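Showing the gripper how to sort small parts

Tips for the bench, kept by Ladan Shahbazi

Lay a plain sheet over the board before you set anything down. Clear plastic is hard to pick out against bare wood, and small parts roll less on cloth. Pull the sheet flat and check the corners again after every few runs.

Open the organizer lid all the way before you start recording. A lid that is half up will swing shut on the fingers, and you lose the take.

Start with one part in one compartment. Filling the whole box can wait until you get 7 clean runs in a row.

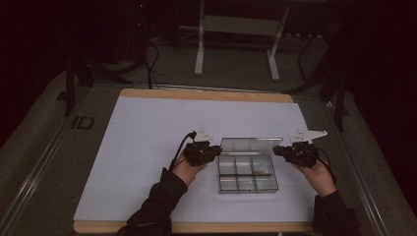
Both grippers up beside the open box, one small piece in the front row.

Move slower than you would with bare hands. Come in from above, close, stop for a beat, then lift. Fast grabs look fine to you but make poor lessons - the Miment arm copies the jerk along with the grab.

Keep cables behind the wrist. If one drops across the box, stop and start the run over.

Wear long dark sleeves and the same pair each time.

Save the bad runs in their own folder. We keep up to 256 runs for one task and throw out any where a part was dropped.

Rest your arms between sets. Holding two grippers at chest height gets tiring, and tired hands drift. Wipe the fingertips with a dry cloth while you wait - dust makes small parts slip.

Last updated 23rd February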